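Notes > Robots > Things that went wrong

June, posted by the management of Gandwood

The cloth went through the floor again last night. I had left the simulator running with 3,000 attempts queued up, gone to bed feeling like a person with a research programme, and come down at breakfast to a log file the size of a small novel, most of it the same line. The line said that the position of the cloth was not a number. I have had mornings like that myself.

For anyone who has wandered in from the bread posts: Gandwood is my spare-time project, in which a simulated arm picks up a simulated cloth and puts it somewhere else, tidily. I started it in the belief that cloth would be a nice gentle subject. Cloth doesn't break, it doesn't roll off things, and it can't hurt you. All true, and none of it any help.

The fault, as far as I can make out, is in the pinch. When the two fingers close on a fold there are several layers of cloth between them, and the simulator has to keep every layer from passing through every other layer while the fingers are told to keep squeezing. It manages this for a bit. Then one tiny patch of cloth ends up on the wrong side of its neighbour, gets shoved back much too hard, shoves the next patch, and within a few steps the whole thing has left the premises at a speed I would rather not convert into miles per hour. Sometimes it goes up. Last night it went down, and as my floor is a thing I switched off in April to save time, it kept going.

What bothers me more than the flying cloth is what the arm did next, which was carry on. It had closed its fingers, the grip force had been above the threshold at the moment of asking, and so the grasp was marked down as a success. It then transported nothing at all to the drop point with great care, opened its fingers over the spot, and went back for more. Of the attempts that finished, 700 were scored as perfect. I had been rather proud of that figure, for the length of one cup of tea.

On a screen this is funny. On a real arm it is the sort of thing that ends with a form. If the controller believes it's holding something when it isn't, it will happily squeeze against its own fingertips until something gets warm, and if it believes it has let go when it hasn't, it will drag whatever is snagged (a sleeve, say) through the rest of its programme. I used to work next to a packing line at Zamstead where a gripper did a mild version of this with a dust sheet, and I can still hear the noise. The machine was quite sure it was doing well.

So I have spent the evening being boring. First I cut the time step, which everyone on the Bech forum will tell you to do and which does help, at the price of making everything crawl. Then I put a ceiling on how hard the fingers may squeeze. The old value was one I had typed in as a placeholder, and it was 1,000. I don't know what I thought the arm was going to be folding. Chain mail, possibly.

Then came the check I ought to have written at the start. The arm now has to ask whether the cloth is still between its fingers all the way through the move, and if the answer is no, or if the answer isn't a number, it stops dead and says so. No going on to the drop point, no opening and closing politely over nothing.
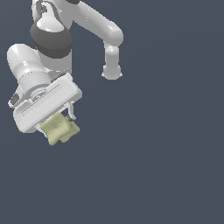 I ran a short batch with the new settings before supper, nothing heroic, and had 9 stops in it. Every one of them was a proper stop, with the arm sitting still and a sensible complaint in the log. The success rate looks dreadful next to last week's, and I believe it a good deal more.

Two things are left. The fold in the middle of the bundle still jitters if I hold the pinch for a long time, so I suspect the layers are still quarrelling in there and I have merely turned the volume down. I also haven't put the floor back. I keep meaning to — but there is a setting in the Poltska branch for cloth touching a flat surface that I don't understand, and the last time I changed a setting I didn't understand I got the chain mail business.

The long run is going again tonight, with a limit on the size of the log this time. I'll post the numbers when I have some I'm willing to stand next to.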